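Prutum Board Oil and Board Cream, Seven Months In

Posted Sun 10 March

I have used the Prutum set since August on three boards, a rolling pin and the handles of some old knives. It comes as a bottle of oil and a tin of cream, sold together in a cardboard sleeve. I paid for it myself. I had been using plain mineral oil from the drugstore for years before this, so most of what follows compares the two.

The oil is thin and clear. The label says food-grade mineral oil with a little vitamin E, and nothing else. The cream is the same oil thickened with beeswax and carnauba wax. Neither one smells like much. If you have used the Clulik cream, which has orange oil in it, you will notice the difference right away. I liked the Clulik smell for the first week and was tired of it by the end of the month. It also got into bread.

The bottle has a flip cap with a narrow opening, and I like it more than I expected to. You can run a line of oil down a board without getting a puddle. The cap did start to leak once the bottle was half empty, and I now keep it standing in a jar lid. The tin is less good. It has a press-on lid that sticks when the cream gets into the groove, and I have had to pry it with a butter knife more than once. A screw lid would fix this.

I wash the board the night before and stand it on edge so both faces dry. The next day I wipe on the oil with a piece of old T-shirt, leave it a few hours, and wipe off whatever has not gone in. A new board gets this four or five times over a week. After that I rub in a thin coat of cream, let it sit overnight, and buff it. The instructions on the sleeve say 20 minutes is long enough for the oil. On walnut that may be true. On maple I found the surface still greasy at that point, and it was much better after a longer wait.

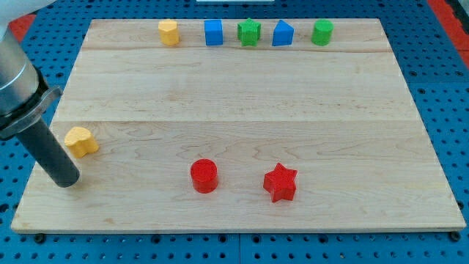

End grain is another matter. My butcher block is end grain and it took nearly a third of the bottle the first time. If you have one of those, buy the large size or start with cheap drugstore oil and save the Prutum for the last coats. I can't see that it makes any difference down inside the wood. Mineral oil is mineral oil, and the extra money is going toward the cap and the label.

The cream is where the set earns its price. Drugstore oil on its own left my boards looking dry again in two or three weeks with daily use. With the cream on top I get closer to six weeks. Water beads up and runs off when I rinse, and beet juice wiped away without leaving much behind. It did nothing for the stains that were already there. For those I sanded with 100 grit, then 220, wiped off the dust, and started over with oil. Wet the board between the two grits and let it dry, or the grain will stand up the first time you wash it and feel like a cat's tongue.

A word about seams. Boards made from several strips glued side by side tend to fail at the glue line, and dryness is a big part of that. One of mine had a hairline opening at one end when I bought it, from the clearance table at a Rey outlet. I worked cream into it with a fingertip every couple of weeks. It has not grown, but it has not closed either, and I would not expect any cream to close it. If you can fit a fingernail in the gap, the board needs glue and clamps. Oil it first and the glue will not hold, so do the repair before any of this.

Do the underside too. People oil the top and leave the bottom bare, then wonder why the board rocks on the counter. One face is taking up water faster than the other and the wood cups. The same goes for the edges. I stand mine on a wire rack so I can get to all of it at once.

On the rolling pin I used cream only, a very thin coat, and buffed it hard. Too much and the dough picks it up. On the knife handles the oil was fine and the cream left a slick feeling I did not like, so I wiped it back off.

I also tried the Plistanness hardening oil on one small cheese board. It cures to a firmer finish and lasts longer, but it needs weeks before you can put food on it, and I did not have the patience to do the big boards that way. It might suit a serving tray better.

The rags are no trouble with Prutum, by the way. Mineral oil does not heat up as it dries the way linseed does. I wash them with the kitchen towels -- separately from anything I care about -- and use them again.

Would I buy the set again? The cream, yes. It is sold alone for a little over half the price of the pair, and one tin looks like it will last me a year. For the oil I will go back to the drugstore bottle and pour it into the empty Prutum one, leaky cap and all.

Good: no strong smell, cream lasts well, short list of ingredients.
Not so good: tin lid, cap leaks, wait time on the sleeve is too short for maple.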